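Cold overnight dough: is it really worth the fridge space?

Posted 20 September 2020 by I-hsuan Kao

I keep reading that the only way to make decent pizza at home is to leave the dough in the fridge for two days, and I'm not convinced. Every recipe says it gives a "more complex flavour" and then the writer covers the thing in garlic, chilli oil and three cheeses, so how would they know?

I've made it both ways now. The quick one was strong white flour, water, salt, a bit of dried yeast, left on the worktop under a tea towel for 2 hours and then rolled out, because I had no patience left for stretching. The slow one was the same flour and the same salt with much less yeast, and it sat in a tub behind the milk for two nights. The slow one had bigger bubbles round the edge and was a better colour, I'll give it that. Flavour? My husband said he could tell. He said it before he'd bitten into it.

My flour is the Tanance strong white, in the big bag, which I've used for bread for years with no trouble. My oven says it goes up to 250 but I've never believed it. I bake on an upturned tray that I heat up first. I don't own a stone and I'd rather not be told to buy one.

My other problem is that the cold dough fights me. I pull it out, it shrinks back, I pull it again, it shrinks back and then goes into a hole in the middle. The quick dough never did that. If the slow method is meant to be better, why is it harder to handle? And does the flavour difference stand up if you don't know which one you're eating?

I have a small fridge and the tub takes up half a shelf, so please don't say "just try it for five days".

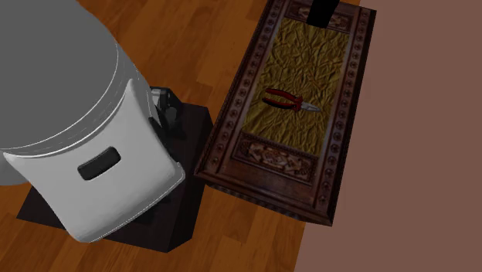
One more thing I forgot. I weigh everything, so it isn't that. For two bases I use 320 grams of flour and 200 of water, and a level teaspoon of salt. The recipe with the long rest wanted more water than that, and I didn't add it, as the dough was sticky enough already. If that's the cause then fine, tell me, but I'd like somebody to explain it and not simply repeat that wetter is better.

Dirk Vandenberghe

The shrinking is easy to sort out and has very little to do with the flavour argument. You are shaping it too cold. Dough straight from the fridge is tight and it will spring back whatever you do to it. Divide it and roll it into balls as soon as it comes out, put them on an oiled plate with an upturned bowl over the top, and leave them alone until they feel soft and slack when you press them. In my kitchen in winter that takes a good long while and in summer much less, so go by the feel. If you make the balls and then stretch them straight away, you've tightened them up just before asking them to relax, and you get the hole in the middle.

You can also ball it before it goes into the fridge, in two small tubs if the big one is a nuisance. That's what I do. They fit in the door where the juice goes.

As for whether it tastes better, I was as doubtful as you are, so I did it blind. I made plain bases with oil and salt and nothing else. One batch same day, one batch two nights. My sister cut them up and put them on two plates and wouldn't tell me which was which. I picked the slow one correctly, and so did my neighbour, but my sister's boyfriend picked the quick one as the nicer of the two and he wouldn't be argued out of it. So I think there is a difference, a little sour and a little more like bread crust, and I think it's a good deal smaller than people make out. Under tomato and mozzarella I could not swear to it.

What I do get from the long rest is colour. The slow ones brown better in an ordinary oven that isn't all that hot, and since you suspect yours of lying to you, that might be the best reason to bother. A cheap oven thermometer would settle it. Mine turned out to be 40 degrees under what the dial said, which explained a lot of pale dinners.

On the water: your amounts are on the dry side, but they'll make a perfectly good pizza. Dry dough is stiffer and pulls back more, so it adds to the problem. Try another 10 grams or so before you go any further. I wouldn't go up to the really wet ones you see in videos. They're made for ovens far hotter than yours or mine, and at our temperatures you mostly get stuck hands.

Toon Claeys

Get a Rulix steel and stop messing about with trays. Changed everything for me. Also never roll it, the rolling pin squashes all the air out. I always do three days minimum and you can 100% taste it, anyone who can't is using too much cheese

Vicente Domínguez

She said she didn't want to be told to buy anything, and I'm with her. I've had a stone and I've had a steel. The stone cracked, and the steel is good but it weighs as much as a toddler and lives at the bottom of the oven because I can't be bothered to lift it out. An upturned tray, if it's a thick one and it's been in there long enough to get properly hot, does most of the same job. Then put the grill on for the last minute or so, and watch it.

I'd question the flour before anything else. You say it's fine for bread, and I'm sure it is, but a very strong bread flour makes a very springy pizza dough, and that's half of your shrinking. I mix mine, half strong and half plain, and it stretches without a fuss. The plain is whatever the supermarket has. I tried a bag of the Italian sort once, at three times the price, and in a home oven I couldn't see where the money had gone. It came out paler, if anything.

There's a middle road on the timing too. Mix it after supper with a pinch of yeast, leave it out on the side for an hour, put it in the fridge overnight and use it the next evening. One night, one tub. I've compared that with two nights, though not blind like Dirk, and I'd be lying if I told you I could pick them apart. Past three days I find it starts to smell of beer and tears when you look at it.

Don't take the rolling pin business too seriously. You lose some of the puffy edge. If you like a thin, crisp base, and plenty of people do, roll it and enjoy your evening — just leave a finger's width round the outside alone.

I-hsuan Kao

Thank you Dirk and Vicente. I left the balls out under a bowl this time and they stretched with no trouble at all, so that was the cold. I also swapped a third of the flour for plain, which I realise means I changed two things at once and have proved nothing. I'll do the blind test when I have two people in the house who can keep a straight face. The tub has moved to the door.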